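Forty years of lending toys

The Goltlow toy library opens at ten, and by five past there is usually a queue for the train set. Its founder has been running it for 40 years, first from her own garage and now from two rooms behind the swimming baths, and she still gets excited when a new box arrives.

"I was a young mum with no money and a very bored toddler," she says, pouring tea into the biggest mug I've ever seen. "I thought, we can't be the only ones! So I put a card in the baker's window."

The card brought in 20 families. Today the library lends 3,310 items, from rattles to a full-sized puppet theatre, and more than 200 households pay a small yearly fee to use it. She knows what goes out most (dolls' prams, always) and what comes back with bits missing (anything with marbles).

What does she look for when she buys? "Something a child can use in the wrong way," she says, laughing. "If there's only one thing to do with it, it'll be back in a week. Give them a pile of bricks and you won't see it until August."

She is lovely on the subject of old toys, too. A farm set from the very first year is still going round, repainted so often that the cows have gone a bit fat. "Grown men come in with their own children and shout when they see it!"

Puzzles have a whole wall to themselves, and she'd happily talk about them until closing time. "People think puzzles are quiet. Come and listen to two four-year-olds who both want the number seven."

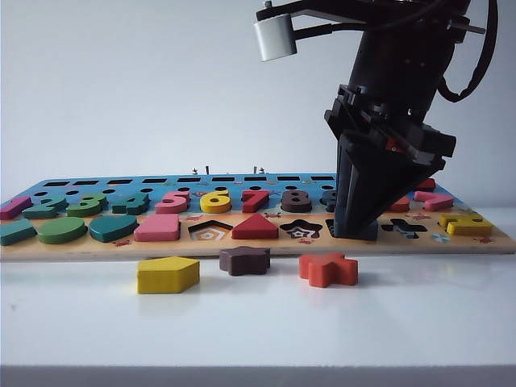 A puzzle board with painted wooden numerals and shape pieces.

Next on her list is a Saturday swap table, and she wants more for the over-eights, who tend to drift off once they can read. "Board games, magnets, a proper marble run. I know what I said about marbles. I'm getting one anyway."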